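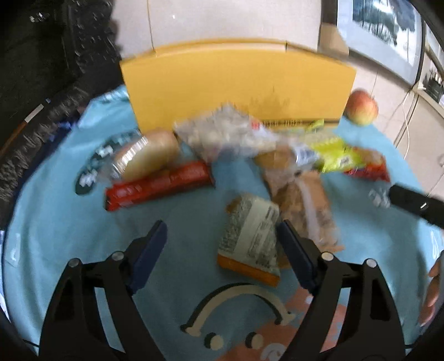

## January 23, 2022 – blur day

Such a good day! I finally know why the pose track drifts when I swing the gripper in low over the snacks. I'd been blaming the calibration for two weeks, and Boris kept saying to look at the timestamps, so today I looked at the timestamps. The images were running 11 ms behind the IMU. One constant in the Kovberg config, one rebuild, and the track sits still. I replayed the worst clip 13 times just for the pleasure of it.

The smeared frames still lose features on the shiny wrappers, and the blue cloth gives the tracker very little. The printing on it helps more than I'd have guessed. Ildikó wants to drop blurry frames before training. I'd like to keep them and weight them down, as the policy is going to see blur when it moves anyway. We argued happily over lunch and agreed to train both.

Then the segmenter. It used to merge everything in front of the yellow box into one lump, and with the new weights it splits the green sachet from the red bag next to it – lovely clean edges! The apple was never a problem. Clear plastic still is.
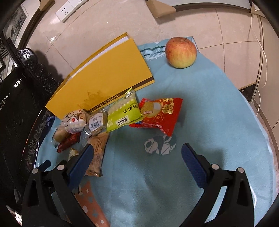
*Jaws open over the snack pile, apple at the back*

Tomorrow: rerun all 377 clips with the new offset, ask Tímea how much disk is left, and write the loader test I promised Lorna in November.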